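Betreff: Re: Brotdose mit Griff, Deckel geht schwer auf

Hallo Edeltraud, hallo Liste,

Edeltraud Fankhauser schrieb am 11. November:
> Ich habe die Dose mit dem gelben Deckel aus der Sammelbestellung.
> Die Klammern sitzen sehr stramm. Gibt es einen Trick?
> Und wie bekommt ihr den Rand in der Mitte sauber?

ich nehme an, du meinst diese:

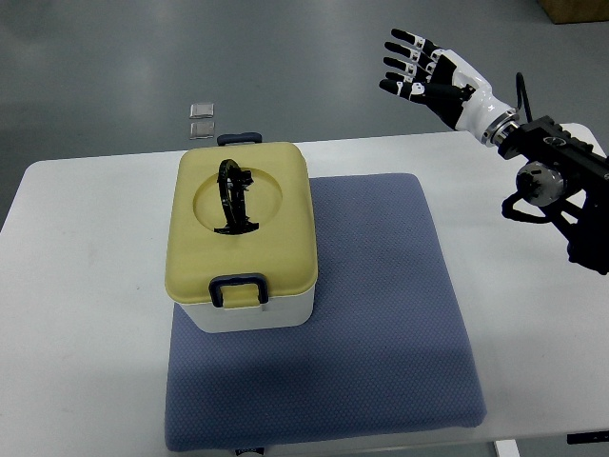
Dose mit hellgelbem Deckel, Griff aufgestellt

Zu den Klammern: Es sind zwei, vorn und hinten. Ich stelle die Dose auf eine weiche Unterlage, damit sie nicht rutscht, und löse zuerst die hintere. Dabei mit der flachen Hand leicht auf den Deckel drücken. Nach 3 Wochen ging es bei mir leichter.

Den Rand der runden Öffnung wische ich mit einem feuchten Tuch aus, in die Ecken komme ich mit einer alten Zahnbürste. Spülmaschine habe ich nicht probiert. Meinrad hatte im Juni geschrieben, sein Deckel sei danach verzogen gewesen.

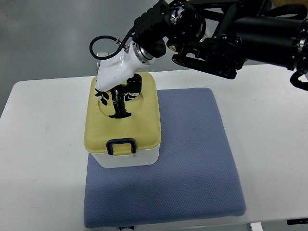

Damian Reisinger

Für Suppe würde ich sie nicht nehmen. Brot, Obst und Kekse gehen gut. Wer noch eine möchte: Rosalie sammelt wieder, bitte direkt an sie schreiben und nicht über die Liste.

Gruß
Damian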